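Some notes from the planner side of the garment task, in a few posts. The robot works with one shirt, one hanger and one bed.

Software stack is called Sonach. I write the part that decides which hand moves next.

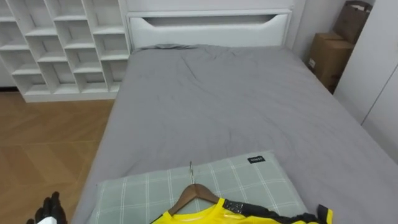
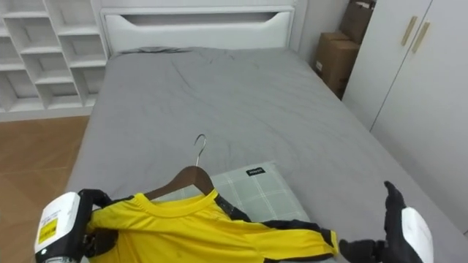
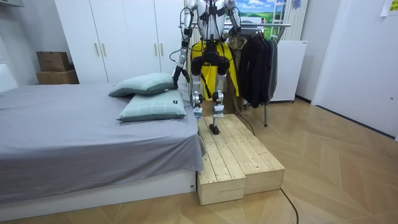 Mekari Kowalchuk

1/ The old planner treated the shirt and the hanger as one object. It was easy to code, and it gave bad plans. A sleeve can move a long way when the hanger stays in its place.

2/ Now there are two nodes in the graph, with a soft link between them. If the left gripper holds the shoulder, the link gets weaker on that side and the right hand may plan for the sleeve alone.

3/ Perception was the harder part for me. Yellow on pale green is easy to segment. The black parts of the sleeve on a gray sheet are not so easy, and the mask likes to stop at the shoulder. I retrained on 1,279 head-camera images that I labeled by hand – my eyes still remember it.

4/ Wrinkles in the sheet also gave false edges. I filter them by depth before the mask goes to the planner.

5/ The legs have their own controller. My code only asks for a torso pose and waits. The wait limit is 10 seconds, then it plans again from the current pose. Before this change it waited forever.

6/ Replay tool: you can now step through a log and see each rejected plan with its cost. Please use it before you write to me that the planner is "random" – it has a fixed seed.

7/ Still open: the hook of the hanger. In depth it is mostly noise, so I guess its direction from the wooden shoulders. I hope to have something better by December.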